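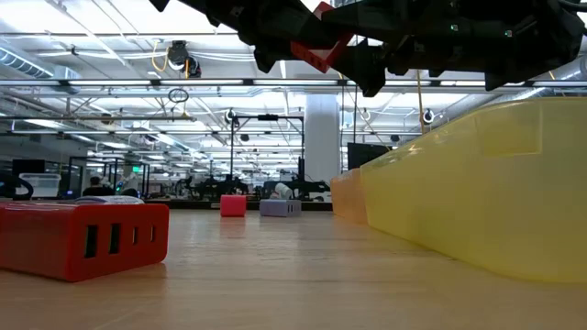
Bin sorting demos: keep or drop the hesitations?

I'm collecting teleoperated demonstrations for a charger sorting task on a bench at Puver. Small adapters and chargers start on the wood and go to the yellow or orange area. Each operator does 14 episodes per block. Many episodes contain a pause of 2 seconds or more before the grasp. Should I trim the pauses or discard those episodes? 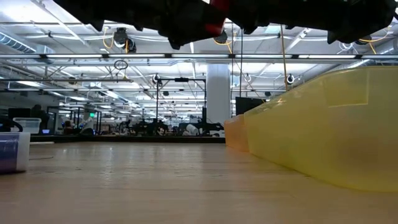 The policy is trained on joint positions plus camera views. My current one stalls above the table and sometimes never closes the gripper.

Posted by medrano_bench

Araceli Cárdenas
Trim, don't discard. Cut frames where joint velocity stays under your noise floor, but leave a few before each gripper command. Check the timestamps on both arms afterward. If one stream is trimmed alone, they drift apart. 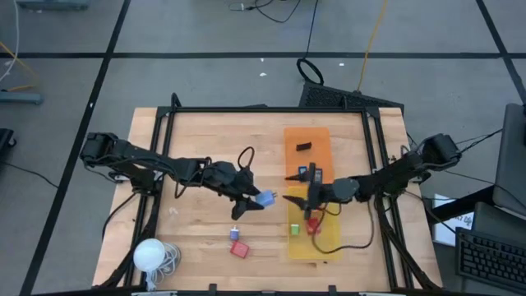

Also vary the start pose of the adapters, prongs included. A plug held with its prongs facing the other arm is a different grasp from one held prongs down, and I would log the two under separate labels. I kept 19 untrimmed episodes as a validation set.

clerketis
Same stall on mine. More data fixed it, didn't trim anything.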